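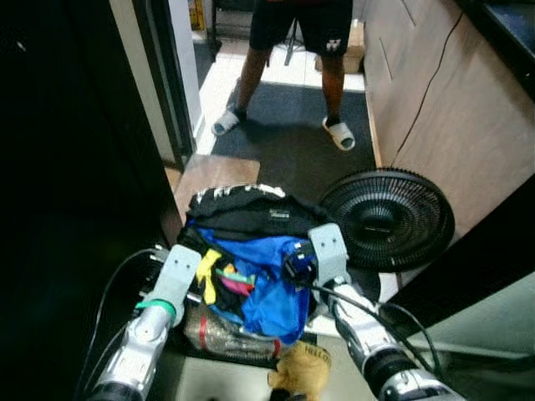
I have been back from Jallcombe for a month now and my mother has stopped asking whether I cured anyone. I did not cure anyone. I spent my placement in the office of a small health charity, and my main contribution to the wellbeing of the valley was learning to work the franking machine.

The charity runs a minibus clinic out to the villages, Dundthorpe being the furthest and the one with the worst road. The minibus is called the Mogensen, after the fund that paid for it, and everyone talks about it as if it were an elderly aunt. The Mogensen is poorly today. The Mogensen doesn't like hills. I went out on it twice in my first fortnight and felt every one of those bends in my back teeth.

What I'd pictured when I applied was something with a lanyard and a sense of urgency. I did get the lanyard. The work was mostly phoning people to remind them about their blood pressure check, and I had a list of 61 to get through before the February run. It took me two days. Quite a few wanted to know who had died. One man listened to my whole script very politely and then told me he was the plumber, and that the person I wanted would be back at teatime.

I got better at it. You learn to say the name of the village first, before the word "clinic", and to leave a gap so they can turn the television down. By the end I'd thrown the script away (it began "I am reaching out to you today", and I think that alone lost us a few). Of the 61, 48 came. My supervisor said that was good for February and went to find a biscuit, which in that office is a standing ovation.

The lodgings were above Brundetti, the café on the square, and came with unlimited smell of frying and a bathroom you shared with the flour delivery. I paid 40 a week and complained about it constantly. I now pay a great deal more than that to live somewhere that smells of nothing and I miss it, particularly at 5 in the morning when the bread used to start.

I've been asked to write a reflective statement for my course, with a heading on "leadership". I have been staring at it for a week. I did once persuade a driver to turn back for a woman who was still coming down her path with her stick when we were pulling out of Dundthorpe. She had her check, told us the minibus was filthy and asked if we did feet. We don't do feet. There is a waiting list for feet, and it's longer than mine was.

So that may go in under leadership, or possibly under feet. The deadline has already been moved once for me and I'd rather not ask again.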